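Triswood Travellers: getting to Harnulier without losing a day

Quick one this month, I'm half packed and the cat is sitting in the bag. A few of you wrote in asking about Harnulier after the autumn trip got announced, mostly the same questions, so here goes.

Getting there. You fly or you take the night coach. The coach is fine if you can sleep sitting up. I can't. Small airport, one baggage belt, the doors open straight onto the car park. Town is 18 km away. The Zidura shuttle meets most flights but not the last one, so if you're on the late plane book a cab before you leave home. Don't wait for the rank. There isn't much of a rank.

Shuttle drops at the harbour and at the old post office. Get off at the post office if you're staying up the hill, trust me, the steps from the harbour are no joke with a suitcase. Return ticket works out cheaper than two singles but you have to buy it at the desk, the driver only does singles.

Where to stay. We've held rooms at the Gounder, same as last time. 105 dollars a night, breakfast in. Rooms at the back are quieter and look over the lane, rooms at the front get the harbour and also the delivery trucks. Say which you want when you send the form. Twin rooms have gone already. If you'd rather find your own place go for it, just let me know so I don't chase you for a deposit.

What to do. The walking is the main thing. Harbour wall and back before breakfast is lovely. The lookout is a proper climb, 325 metres up, and the last bit is loose gravel so wear actual shoes. Chapel on the way is dated 1312 over the door and is usually locked, try the bakery next to it, they have had the key in the past. Bakery also does a cheese and leek thing which you should eat while it's hot, outside, on the wall.

Market is mornings only. Fish at one end, socks and batteries at the other. Bring cash in small notes. One stall does cards and then the machine drops out.

The island ferry runs if the wind lets it. Last time we got across and had a terrific afternoon, and then stood on the jetty for ages waiting to get back, freezing. So bring a jacket even if its sunny when you leave. And don't plan anything for that evening.

Eating. Most kitchens close earlier than you'd think. Around eight, earlier if it's quiet. The place with the green awning on the corner stays open later and the soup is good, the chips less so. Vegetarians did all right last time, vegans got a bit sick of tomato salad. There's a decent grocer behind the post office for anyone who wants to do their own lunch.

Weather in April. All of it. Layers, a hat, something waterproof. I took an umbrella and it lasted a morning.

Forms and deposits back to me please, email is best. If you've changed your phone number since the last trip put the new one on the form, I rang three wrong numbers last time and one of them was very chatty.
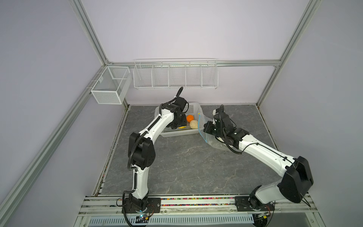

Packing for Harnulier, last thing and then I'm off. One bag each, you'll be carrying it up the hill yourself. Medicines and chargers in your hand luggage, spare socks, a torch for the lane behind the hotel. I lay everything small out in a plastic basket the night before, a white one much like the one on the floor there, and if something is still sitting in the bottom when I zip up, like that little yellow thing, then it either goes in a pocket or it stays home. Saves tipping the whole bag out at security. Heavy shoes on your feet for the plane, light ones in the bag. Forms to me before the end of the month, and tell me front or back room becuase I will forget to ask.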